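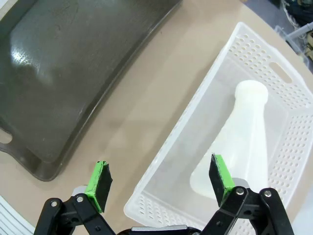
How often should I change the foam on my gripper fingers?

Change it when the foam stops springing back after you press it with a thumbnail, and check it every 30 hours of running. Go by feel more than by the clock, as a cell that handles light plastic will be much kinder to foam than one that handles boxes.

Dorottya Pap
I've got a small arm on a bench in our packing room in Dinasby and it moves light plastic bits between tubs and trays all day. The pads have black foam on the front and lately things have started to slip when the arm swings round. I've turned the grip force up a notch twice now and I'm a bit worried I'm just covering up a worn pad. What do you all do, and is there a right way to stick the new foam on? My first go came off by teatime!

Parveen Jayawardena
Put the force back where it was before you do anything else. I did the same as you last December (we run a Jakico cell, very similar sort of work) and all I managed was to squash the foam flat even quicker and dent a load of bottles.

My routine goes like this. Power off, arm parked low so I can get at both fingers without kneeling on anything. I peel the old foam from one corner, slowly, and whatever glue stays behind comes off with a bit of isopropyl on a rag. Give it a proper few minutes to dry. I'm fairly sure that's where your teatime one went wrong, it feels dry long before it is. Then the new piece goes on from the bottom edge upwards, and I pinch it under a clamp with a scrap of card while I have a cup of tea.

Always do both fingers together. If you've got one fresh and one tired the grip goes off centre, and you'll spend the afternoon chasing a position fault that doesn't exist. Ask me how I know.

While you're in there, nip up the screws on the finger linkages. Mine loosen a tiny bit over time and a wobbly finger feels exactly like worn foam. Just snug, mind, you want the joint to move freely. Then open and close it by hand speed a few times and watch that the pads meet square.

Last thing, I write the cycle count on a bit of tape on the base when I fit new foam. My last pair did 1472 picks before I didn't like the look of them, and the pair before that only managed 716, but that was a nasty cheap sheet off the market so I don't count it.

hegyi
double sided tape is fine, 2 mm foam, cut it a hair smaller than the pad so the edge doesnt catch on the side of the tub and peel. never bothered with alcohol myself

Imance
Same slipping here and it was dust on the foam. Wiped it with a damp cloth, let it dry, sorted. Worth trying before you pull it all off. No idea about the glue, sorry.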